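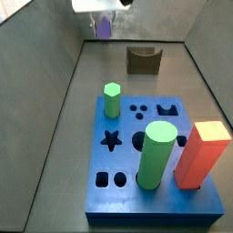
図1　形合わせ盤。左奥の穴に六角柱。

# 機械設計基礎　第6回　はめあいと寸法公差

2024年5月

前回の表面粗さに続き、穴と軸の組合せを扱う。単位は断りのない限り寸法がmm、公差と許容差がµmである。数値は基準温度20 ℃での値とする。

## 6.1 用語

穴と軸という語は円筒に限らない。キー溝の幅は穴、キーの幅は軸として扱う。角穴と角柱、六角穴と六角柱の二面幅についても同様である。内側形体を穴、外側形体を軸と読み替えればよい。

- 図示サイズ：図面に記入された、許容差を加える前の寸法。旧規格では基準寸法と呼んだ。
- 上の許容差（穴 ES、軸 es）：上の許容サイズから図示サイズを引いた値。
- 下の許容差（穴 EI、軸 ei）：下の許容サイズから図示サイズを引いた値。
- サイズ公差：上の許容差と下の許容差の差。符号をもたない。
- すきま：穴の寸法が軸の寸法より大きいときの差。
- しめしろ：軸の寸法が穴の寸法より大きいときの、組立前の差。

許容差には符号があり、公差には符号がない。答案で「公差 −7」と書いたものは減点する。

以下、すきまを正、しめしろを負として一つの変数 c で表す。

c_max = ES − ei

c_min = EI − es

c_min が0以上ならすきまばめ、c_max が0以下ならしまりばめ、c_min < 0 < c_max なら中間ばめとなる。中間ばめとは「軽く締まった状態」を指す語ではない。個々の組を見れば、すきまかしめしろのどちらかが生じている。

## 6.2 公差等級

標準公差は IT に等級番号を付けて表す。500 mm以下、IT5〜IT18の範囲では次の公差単位 i（µm）を用いて計算する。

i = 0.45 D^(1/3) + 0.001 D

D は寸法区分の両端の幾何平均（mm）である。18を超え30以下の区分では

D = √(18 × 30) = 23.24

i = 0.45 × 2.854 + 0.023 = 1.307

となる。IT6は10i、IT7は16i、IT8は25iであるから、丸めてそれぞれ13、21、33を得る。IT6以上では等級が五つ進むと公差が10倍になる。

同じ等級でも寸法が大きくなれば公差は広がる。寸法の3乗根にほぼ比例する形は、加工誤差の経験則に由来する。大径側で付く 0.001 D の項は、測定誤差、とくに温度による誤差を見込んだものである。

加工法との対応は目安として次のとおり。

| 加工法 | 得やすい等級 |
|---|---|
| ラップ、超仕上げ | IT4〜IT5 |
| 円筒研削 | IT5〜IT7 |
| リーマ | IT6〜IT8 |
| 旋削 | IT7〜IT10 |
| フライス | IT8〜IT11 |
| ドリル | IT10〜IT13 |

穴は軸より加工も測定も難しい。はめあいの指定で穴側の等級を軸側より一つ粗くする（H7/g6、H8/f7など）のはこのためである。

## 6.3 公差域の位置

位置は基礎となる許容差で決まり、穴は大文字、軸は小文字で表す。Hは EI = 0、hは es = 0である。aからhに向かって軸は図示サイズに近づき、kより先は図示サイズの上側に出る。jsは上下対称に振り分ける。

穴基準方式では穴をHに固定し、軸の記号を変える。リーマや限界栓ゲージは寸法ごとに工具を用意するため、穴の種類を減らす利点が大きい。一本の引抜き軸に複数の部品を異なるはめあいで取り付ける場合などは、軸基準方式（h）を選ぶ。

### 計算例1　φ25

φ25の許容差は次の値である。

| 記号 | 上の許容差 | 下の許容差 |
|---|---|---|
| H7 | +21 | 0 |
| g6 | −7 | −20 |
| k6 | +15 | +2 |
| p6 | +35 | +22 |

これより

| はめあい | c_max | c_min | 種類 |
|---|---|---|---|
| H7/g6 | +41 | +7 | すきまばめ |
| H7/k6 | +19 | −15 | 中間ばめ |
| H7/p6 | −1 | −35 | しまりばめ |

三者とも c_max − c_min は34で等しい。これは穴と軸の公差の和（21 + 13）であり、軸の記号には依存しない。ばらつきを狭めたければ等級を変えるしかない。記号の変更で動くのは中心だけである。

## 6.4 多角形のはめあいと回転遊び

円筒のはめあいでは軸まわりの回転が拘束されない。正多角形では拘束されるが、二面幅のすきまに応じた回転遊びが残る。

軸の二面幅を s、穴の二面幅を S とし、中心は一致するものとする。正 n 角形（n は偶数）の軸を角度 θ 回したとき、頂点が穴の辺に接する条件は

cos(π/n − θ) = (S/s) cos(π/n)

である。S/s が1に近いとき、ε = (S − s)/s として

θ ≒ ε cot(π/n)　［rad］

と近似できる。

### 計算例2

s = 20、S = 20.2の場合、ε = 0.01となる。

| 形状 | 近似値 | 厳密解 |
|---|---|---|
| 正方形 | 0.573° | 0.576° |
| 正六角形 | 0.992° | 1.01° |

値はいずれも片側の角度で、全遊びは2倍である。二面幅とすきまが等しければ、辺の数が多いほど遊びは大きい。n を大きくした極限が円であり、cot(π/n) は発散する。

一方、挿入できる向きは正方形で4通り、正六角形で6通りある。向きを一意にする必要がある部品では、辺の長さを不等にするか、キーを一か所だけ設ける。

隅のRにも注意する。内角側の隅はエンドミルの半径より小さくできない。軸側の角に面取りを付けないと、二面幅が公差内であっても隅で干渉する。二面幅だけを測って合格とした部品が入らないという不具合の大半はこれで説明がつく。

## 6.5 案内部

入口の面取りは、軸心のずれを許容して部品を導くためのものである。面取り幅を片側 w、穴側と軸側の添字を h、s とすると、許容できる軸心のずれはおおよそ

e = w_h + w_s + c/2

となる。ただし先端が面取り面に当たったのちに滑り込むことが条件で、面取り角が大きく摩擦係数が高いと滑らない。軸方向に対して15°〜30°が多く用いられる。

浅い挿入深さでは、軸の傾きによって二点で接触し、押しても進まない状態（こじり）が起きる。摩擦円錐が向かい合い、二つの接触点を結ぶ線が両方の円錐に含まれるとき、押込み力を増しても接触力が増すだけで解消しない。対策は、挿入深さと直径の比が小さい区間で横力とモーメントを抑えることに尽きる。詳細はVanhoveの補助資料（Gerrit Vanhove「挿入の静力学」、配布済み）の第2節を読むこと。

## 6.6 しまりばめの面圧

中実軸とボスが同じ材料のとき、しめしろ δ による面圧は

p = (E δ / 2d) {1 − (d/D)²}

である。d は軸径、D はボス外径。δ は直径でのしめしろで、半径の値を代入する誤りが多い。

### 計算例3

d = 25、D = 50、E = 206 GPa、H7/p6の平均しめしろ 18 µmとする。

p = 206000 × 0.018 / 50 × 0.75 = 55.6 MPa

はめあい長さ L = 30、摩擦係数 μ = 0.12なら、伝達できるトルクは

T = μ p π d² L / 2 = 197 N·m

となる。最小しめしろ 1 µmでは p = 3.1 MPaしか得られず、伝達トルクは平均時の18分の1に落ちる。最大の35 µmでは108 MPaになる。トルク伝達を摩擦だけに頼る設計では、最小しめしろで強度を、最大しめしろで応力を確認する。平均値による検討は参考にとどまる。

さらに、圧入時に表面の凹凸がつぶれて実効しめしろが減る。この減少量が粗さと同程度になるため、H7/p6の下限付近では期待した面圧がまず得られない。

## 6.7 温度の影響

穴側と軸側の線膨張係数が異なると、はめあいの種類が運転中に変わることがある。温度差 ΔT によるすきまの変化は

Δc = (α_h − α_s) d ΔT

### 計算例4

アルミニウム合金のハウジング（α = 23.0 × 10⁻⁶）に鋼の軸（α = 11.5 × 10⁻⁶）をH7/k6、φ25で組む。20 ℃から80 ℃まで一様に昇温すると

Δc = 11.5 × 10⁻⁶ × 25 × 60 = 0.01725 mm

であり、c の範囲は −15〜+19から +2〜+36へ移る。常温で中間ばめだったものが、80 ℃では全数すきまばめとなる。位置決めを期待した部位なら不適である。

逆に低温側では締まる。樹脂ハウジングではα が一桁近く大きいことがあり、吸水による膨張も加わる。20 ℃の図面寸法だけで判断しない。

## 6.8 統計的な見方

c_max と c_min は、穴と軸がともに限界寸法をとる場合の値である。実際の出現頻度は低い。穴と軸が独立に正規分布に従い、中心が公差域の中央、公差幅が6σに等しいと仮定すると、φ25のH7/g6では

σ_h = 21/6 = 3.50、σ_s = 13/6 = 2.17

σ_c = √(3.50² + 2.17²) = 4.12

平均すきまは24であるから、±3σ の範囲は11.7〜36.3となる。限界値から求めた7〜41より狭い。

H7/k6では平均が +2.0となり、しめしろ側になる確率は Φ(−2.0/4.12) で31 %である。

この計算は中心が公差域の中央にあるという仮定に強く依存する。Tanthorpe工場の旋削軸3,222本の測定記録では、2,389本が公差域の中央より大きい側にあった。比率は74.1 %で、左右対称の仮定は成り立たない。外径加工では削りすぎが修正できないため、作業者が上限寄りで加工を止める傾向をもつ。穴では逆に下限寄りとなる。両者が重なると、すきまは計算上の平均より小さい側に偏る。

Roland Kershawの演習データ（Torkcombe、リーマ穴1,699個）は共有フォルダに置いた。課題3で使用する。

## 6.9 穴群の位置

複数の穴と複数の軸を同時に組む場合、個々のはめあいが成立しても、中心間距離の誤差によって入らないことがある。位置度公差を次で決める。

- 浮動締結（両部品とも通し穴、ボルトとナット）：各部品の位置度 t = H − F
- 固定締結（一方がねじ穴または圧入ピン）：各部品の位置度 t = (H − F)/2

H は穴の下の許容サイズ、F は軸の上の許容サイズである。M6ボルト、穴の最小径6.6とすれば、浮動で0.6、固定で各部品0.3を割り当てられる。固定側では、ねじの倒れを考慮して突出公差域を指定する。

位置決めピンを2本用いるときは、一方を丸穴、他方を長穴またはダイヤピンとする。丸穴2個は中心間方向を二重に拘束する。

## 課題

1. φ40 H7/f7について c_max、c_min を求め、はめあいの種類を答えよ。許容差は教科書巻末の表による。
2. 二面幅 s = 12の正六角柱について、片側の回転遊びを0.5°以下とする S の上限を、近似式と厳密式の両方で求めよ。有効数字は4桁とする。
3. 6.8節の穴データから105個を無作為に抽出し、平均と標準偏差を求めよ。公差域の中央からの偏りを示し、g6の軸と組んだときのすきま分布を推定せよ。軸は公差域の中央に分布するものとしてよい。
4. 計算例4の条件で、80 ℃において最小しめしろ 1 µmを確保できる軸の許容差を定めよ。得られた記号が20 ℃での組立に支障を生じないか、面圧の式を用いて論じよ。異種材料の場合の面圧式は配布資料Wurnisの表3にある。

提出は次回の講義開始前。計算過程のないものは採点しない。

## 参照

- 講義資料 第5回「表面粗さ」
- Pangilinan『はめあい設計便覧』第4章（図書室、禁帯出）
- JIS B 0401-1、JIS B 0401-2

正誤：第5回資料 p.3 の Rz の定義で「平均線」とあるのは「基準長さにおける最大山高さと最大谷深さの和」に改める。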